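Sun Hats at School: Who Wears Them, Who Doesn't, and What We Learned by Asking
Final project report, Community Health elective
Yaneth Echeverri, Sheyla Salazar and Jairo Londoño
20 March 2020

Why we picked this subject

When our teacher, Ms. Begay, asked each group to choose a health habit that people know is good for them and still skip, ours took most of a class period to agree. Sheyla wanted flossing, Jairo wanted sleep, and then Yaneth's grandmother settled the matter by calling during lunch to ask whether she had her hat on (she did not). All three of us grew up being told to cover our heads, and all three of us had stopped doing it by seventh grade. We wanted to find out if other people at Wanstead had the same story.

A baseball cap shades your face fairly well but leaves your ears and the back of your neck out in the sun. A hat with a brim that goes all the way around does a better job there, and that was the kind we were most curious about.
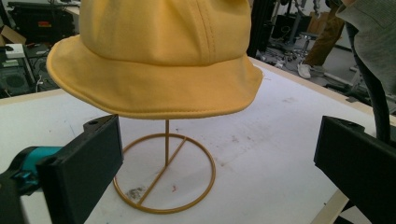
A bucket hat in mustard yellow, with a stitched brim.

How we did the survey

We wrote a one-page questionnaire and handed it out in November, outside the cafeteria and at the bus loop. We got 54 back, which made us very happy, as we had been told to expect half that. The questions were about what people wear on their heads outdoors, who bought it, and when they last wore it. We left a big blank space at the bottom for comments, and that turned out to be the best decision of the whole project – people wrote us little essays back there!

We also talked with four parents and with Rocío Cáceres, who coaches the younger soccer players and has strong feelings about this subject. She keeps a bag of spare hats in her car and told us the little ones never argue about putting one on, especially if it looks like an animal or a cartoon. The arguing starts later, she said, right when they begin to care what their friends are wearing.

That matched our comments so well that we went back and read them all again. Several students remembered a favorite hat from when they were small, sometimes in great detail, down to the ears or the badge on the front. One boy wrote that he cried when his dog got it.
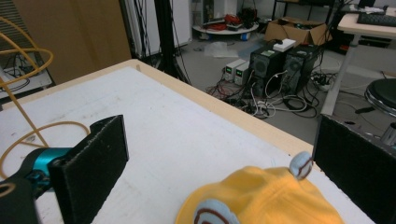
What people told us

The most common reason for not wearing a hat was hair. We had expected "it looks silly" to win, and it came second. Third was simply not having one nearby when leaving the house, and this interested us most, as it seems like the easiest one to fix. One mother said her family's hats used to live in a closet upstairs and never went anywhere, so she moved them next to the front door, and now they at least get looked at on the way out.
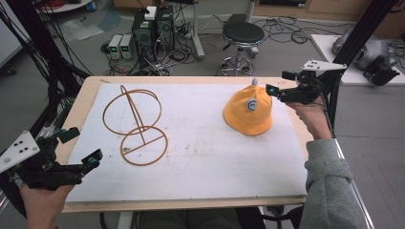

Storage became a bigger part of our project than we had planned. Parents talked about hats crushed under backpacks, hats shut in car doors, and one that spent a whole winter inside a rain boot. A soft cotton hat forgives a lot of this, and a brim with a few crumples in it, like the yellow one here, still gives shade. Stiff straw is another matter and can crack along the fold. Jairo's aunt, who sold hats at a market for years, told us to keep straw ones upside down on the crown if there is no stand or hook for them, and we passed this along to everybody we interviewed.

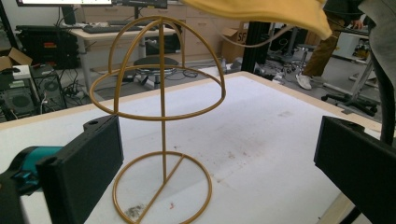 Wire hat stand with an open, domed top.

What we would do differently

We asked "Do you own a sun hat?" without saying what we meant by one, and some people counted visors while others did not. Our bus loop group was also mostly ninth graders, so we can't say much about the older students. Next time we would try the questions on a few friends first, and we would hand them out in a warmer month, when hats are on people's minds.

We would also like to try a hat hook by the gym doors for 30 days and see if it gets used. Ms. Begay has said she will ask the office.

Thank you to Coach Cáceres, to the parents who gave us their evenings, and to Yaneth's grandmother, who has read this report and would like it known that she was right.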